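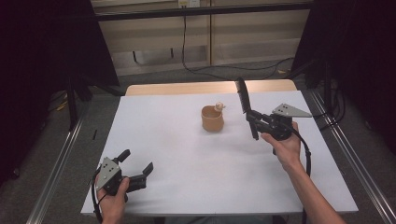

*Both grippers at the table, with the cup and figurine between them.*

# Hand-held gripper pair: bench gallery

This page covers the pair of hand-held grippers I have been building in the shared workshop at Pelledside since March. They are worn out in places and the cables are longer than they need to be, but both work. I use them to practice small pick-and-place jobs by hand before I try the same job on the arm at home.

Notes on what is shown, for anyone building a pair:

**Plates.** The light gray triangular plates are metal, with several small holes drilled through. My first set had two holes and no room to move anything. Siwan Ellis cut the new ones and I drilled them on the bench press — slow work, and I broke a bit on the second plate. Deburr the holes before you mount anything.

**Fingers.** Black on both sides. I have gone through 8 pairs so far. The long ones reach over a cup rim well but flex if you squeeze hard.

**Cables.** One black cable per gripper, dropped over the side of the table. Leave enough slack to turn your wrist fully. I cut mine at the Neves bench, measured with my arms down, and had to redo both.

**Table.** I put a white sheet over the top. Small pale parts can be hard to pick out on it, so I may try a gray one.

**Cup and figurine.** The small tan cup is the standard target. The figurine sits on the rim, and the job is to lift it off without moving the cup. My best session was 35 clean lifts in one evening. Most of the misses came from closing too early on the head, which is round and slips.

Still to do:

- Shorter finger screws on the left gripper
- Strain relief where the cables leave the body
- A softer pad for the fingertips (the Urnusside offcuts were too stiff)

Total weight is up to 308 grams per side, depending on which fingers are fitted. Drawings for the plate are in the workshop folder under "Valtent". Ask me if the hole spacing doesn't match your part.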